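Murnen 縫合実習キット 設定手引き(学生プロジェクト用)
第4章 縫合課題の準備と操作

本章は、手術支援ロボット班の部員が双腕操作で結紮課題を行う際の手順を示す。起動と原点復帰は第3章を参照のこと。
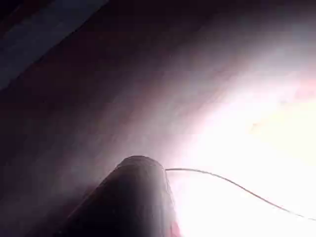
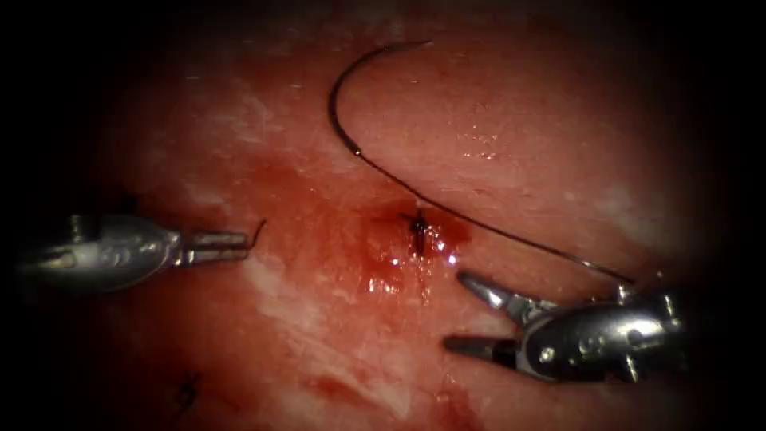
図4-1 上:手首カメラの映像(指先と細い線状体) 下:作業域カメラの映像(左右のグリッパ、湾曲針、縫合糸)

4.1 映像の確認
1. 操作卓 Purnusau の電源を入れ、両カメラの映像が表示されるまで待つ(約20秒)。
2. 手首カメラの映像で指先の輪郭が判別できることを確認する。
3. 背景が白く飛ぶ場合は、照明を100%から段階的に下げる。

注記:手首カメラの映像だけで糸の端を判断しないこと。作業域カメラの映像を併用する。

4.2 針と糸の操作
1. 動作倍率を「低」に設定する。
2. 左右のグリッパを組織面から離し、互いに向き合う位置に置く。
3. 湾曲針の向きと、針から延びる糸の経路を確認する。
4. 右グリッパで糸を保持し、たるみを残したまま引き寄せる。
5. 結紮後、糸端を切り、記録票に結び目の位置を記入する。

注意:糸を張ったまま手首軸を回転させないこと。張力警告16が表示された場合は、ペダルを離して糸を緩め、手順2に戻る。

注意:血液が広がって結び目が見えにくいときは操作を中断し、指導教員の指示を受けること。

4.3 終了処理
1. 両グリッパを開き、針を所定の容器に回収する。
2. アームを退避位置へ移動し、Purnusau を停止する。
3. ジョーを清拭する。ピンと溝の部分は付属ブラシを用いる。
4. 映像記録を班の共有フォルダに保存する。

警告17が消えない場合は第6章「故障時の処置」を参照のこと。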